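Equipment plan and data card: Candier shelf-handling cells

Reading time: 3 min

Maintained by: Krešimir Kos, equipment planning
Last revised: July 12, 2024

Purpose of this file

This file accompanies the Candier recordings and sets out the equipment on which they depend. It is intended for departments that are preparing a purchase request for a similar tabletop cell, and for reviewers who must judge whether such a request is complete.

Contents of the release

The release holds 518 recorded episodes of can handling between a raised shelf and the table surface. Of these, 391 are cleared for general use. The remainder are kept back pending review of their labels and should not be cited in a funding application.

Scope of the next purchase

Approval is sought for two further cells, to be named Flimoden and Skumier. Each request must list the following as separate lines:

- robot arms and grippers, with mounting parts
- table frame, edge rails and mat
- shelf board and brackets
- control computer and display
- power distribution and floor cabling
- spare gripper fingers
- beverage cans and other consumables

Arms and grippers are to be quoted together by a single supplier. Dissanayake has been asked to quote for the frames and rails. Quotations remain valid for 32 days and should be timed accordingly. Delivery is planned for December.

Consumables

Cans dent with repeated gripping and are treated as a running cost. Departments should budget for mixed colours and sizes, as a model trained on one design alone performs poorly on others. Consumables may not be charged to the capital line.

Floor space and cabling

Past requests allowed for the table only. Applicants must now submit a floor plan that includes the operator's equipment and the cable route to the nearest supply. Covered cable runs are to be costed at the outset.

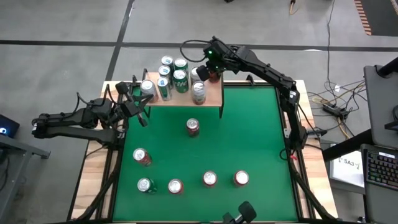
Tabletop cell with cans on the shelf and mat; cabling and laptop to the right of the table.

Known limits

The recordings cover upright cans on a level board. They do not support estimates of cycle time, and no figure for throughput should be drawn from them.

Changes

Requests for changes to this file should be sent to Krešimir Kos before quotations are sought.

Related items

Candier: labelling guide
Flimoden: site survey form
Skumier: draft floor plan
Spare parts list for grippers
Capital and running costs: guidance for departments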